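Spend the Robot Money on the Boring Half

Ask anyone who has just been handed a robot budget what they plan to buy and they'll tell you which arm. They know the reach and the payload, and they've watched the demo clips at lunch. Then ask what the parts will sit in, where the cables will run, or how much they've set aside for fingertips, and the conversation gets very quiet.

I love this equipment. I've been buying it for small electronics benches for years and I still get a kick out of opening the crate. So please take this as a fan's plea: stop spending nearly all of the money on the arms. The cheap stuff around them is where a bench gets good, and it's the most fun part of the whole project!

My own conversion came on a planning job for Witum, a repair and rework outfit with a crowded back bench and a very patient purchasing lead named Raghda Smadi. The first draft of our budget had four lines on it. Two of those were arms, one was a controller, and the fourth said "misc." Raghda circled "misc." and wrote next to it, "Is this a bench or a shopping accident?" I have kept that sheet.

We went back and wrote down every physical thing a circuit board would touch between coming in and going out. It took a long afternoon and it changed the order completely. The new list had trays, baskets, brackets, spare fingers, camera housings, cable ties by the bag, extra conduit, and a frame we could drill and bolt and move around. Hardly any of it would impress a visitor, and I could have talked about it for a week.

The frame first, then. Buy extrusion and buy more of it than you need. People will tell you a welded stand looks cleaner, and it does, right up to the day somebody wants a basket four inches higher. With slotted bar you loosen a couple of bolts and move on with your life. Leftover lengths never go to waste either - they turn into camera posts and shelf supports faster than you can label them.

Next, let people use humble materials. I'm happy to see a wire basket held on with cable ties next to arms that cost more than my car. A cable tie is a wonderful way to find out where a basket belongs, and you can pay for a proper bracket once you know. I feel the same way about printed camera housings. If you can print one, you can print the next version too, and there will be a next version.

And look at how small the work itself is. With delicate boards, everything that matters takes place in a patch you could cover with your hand, between two pairs of fingers and next to a wire thin enough to lose in a carpet. Your budget should follow your eyes to that spot. 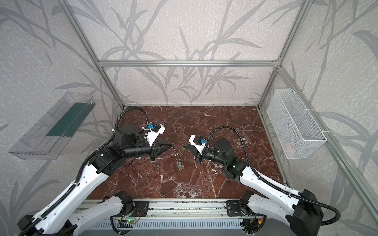
What I'd put on the order instead

Start with the fingers. Gripper fingers wear, and the right shape for a board edge may be the wrong shape for a wire. I ask for 8 spare sets on day one and I've never regretted it. Boonmee Thaweesak, who ran the bench at Drudgate when I was learning all this, kept his in a fishing tackle box with the shapes drawn on the lid, and I've copied him ever since.

Then cameras close to the work. One on each wrist is a fine place to start, and the cables need to be in the plan from the beginning, with slack for the full swing of the arm. Put spare cables on the same order. A moving cable is a consumable, so treat it like one and you'll stop being angry at it.

Give real money to lighting and to the surface. Small green parts on a busy background are hard on people and on software alike, so buy a few different mats and try them all. At Witum the whole mat experiment came to 504 dollars, and I'd have paid double just for the arguments it settled.

Finally, pay for hours. Put a line in the budget for a person to fiddle, and protect it when the cuts come. I mean someone moving a tray, running the task, moving the tray again. Finance people hate this line because nothing arrives in a box. Raghda had the best answer I've heard: she listed it as "fitting," the way a tailor would, and it sailed through.

Does this mean settling for a lesser arm? Sometimes, yes. I'd take a middling pair of arms on a well-fitted bench over a gorgeous pair bolted to a bare table, and I'd take them happily. You can always trade up later, and the frame, the trays and everything you've learned about where things go will be waiting for the new ones.

So if you're writing a budget this July, draw the bench before you price the arms. Draw the basket. Draw where the wires go. Then count up your fingertips and order a few more.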